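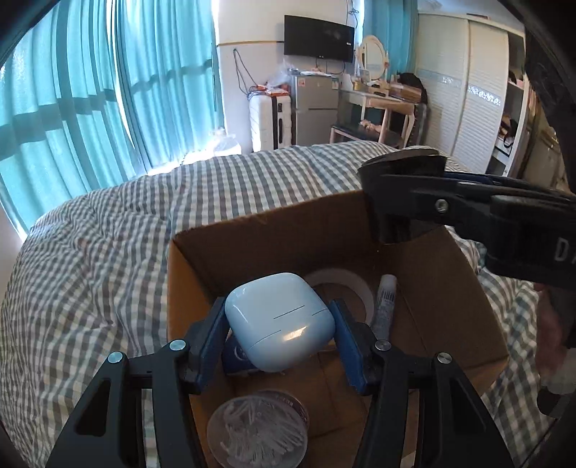 Earbuds case over the open box, with the roll of tape and the cotton swabs at the bottom (see item 3).

Whitelaw Residence, Residents' Meeting
Minutes, Monday, 19.30, kitchen on the second floor
Present: 11 residents. Apologies: two.

1. Minutes of the last meeting
The minutes were accepted with one correction. The storage in September is for four weeks, and I had written three. I am sorry for this mistake.

2. Storage with Grellen
The booking is confirmed under number 2235. Grellen will take 11 boxes from our floor at the price we agreed before. Every box after that is paid by the person who brings it. It was asked if suitcases count as boxes. The secretary will write to Grellen and ask. Refrigerators are not included and stay in the rooms, but they must be emptied and left with the door open.

3. Small things
This was the longest point. Last year many boxes came back with small things mixed together, and some things were never found. The meeting discussed how to pack what is usually on the desk or in the bathroom: earbuds, tissues, cotton swabs, tubes of cream, tape.
Agreed:
- Each person uses one box only for small things and writes the room number on two sides.
- Round containers with a lid go on the bottom of the box. The lid should be closed with a piece of tape.
- Earbuds stay in their case. One resident said it is better to carry them in your own bag, as Grellen does not insure electronics. Most people agreed, but it is not a rule.
- Liquids and creams go in a plastic bag first, also if the tube is new.
- Tape is put in the box last, after the box is tried for size, and then taken out again for closing. (There was some laughing about this, because last year a roll was closed inside.)
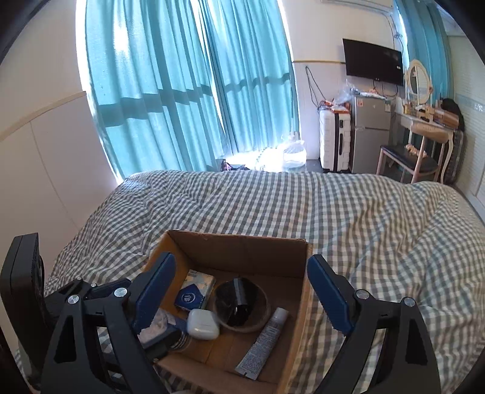

There was also a question about where to pack. The floor in the corridor must stay free, so packing is done inside the rooms. A bed is a good height for it and saves the back, but a full box should be closed on the floor, where the bottom is supported. A resident asked for bigger boxes. It was answered that bigger boxes become too heavy for the stairs, and the present size was kept.

4. Delivery with Galtix
Parcels which are going home by post are collected by Galtix from the front door. The driver waits 20 minutes and then leaves. Labels must be printed before. The printer in the Nukon room is working again but it has little paper, so please bring your own.

5. Rooms
Curtains stay up. Wall televisions also stay, and the cables should not be pulled out. Duvet covers which belong to the residence are washed and given back folded.

6. Any other business
The lamp on the stairs is still broken. It was reported a second time.
Two suitcases without a name are standing in the laundry room. The owners are asked to take them.

The meeting was closed at 20.40. The next meeting is in the same kitchen, and the date will be put on the door.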